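Driritz worktable, light wood finish

Plolano supplies the Driritz as a general worktable for sorting, packing and bench tasks. The top is rectangular with a pale wood-grain face. Tone is warm beige, and grain varies between tops -- some show straight, closely spaced lines, others a looping figure. Matching across several tables is not offered.

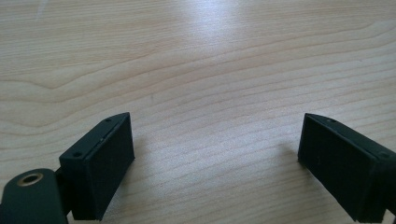 The surface is smooth and wipes down with a damp cloth and mild soap. Do not use scouring pads or solvent cleaners. Under strong overhead lighting the finish will reflect; where this is a problem, specify the matt version when ordering.

A round cable hole is cut through the top towards the back, right of centre. Tables can be ordered without it, but it cannot be moved. Strips of tape may be used to mark positions along the edges. Remove tape slowly and at a low angle.

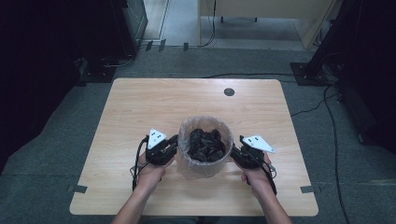
Bins and liners are sold separately. The Colik cylindrical bin is translucent, so the fill level can be checked from the side. Fold the liner over the rim before filling, and leave enough overhang to tie. Liners come in rolls of 12, clear or black.

Order code: Barreto 1915
Lead time: 13 working days
Product contact: Érica Araújo
Page revised August 4, 2018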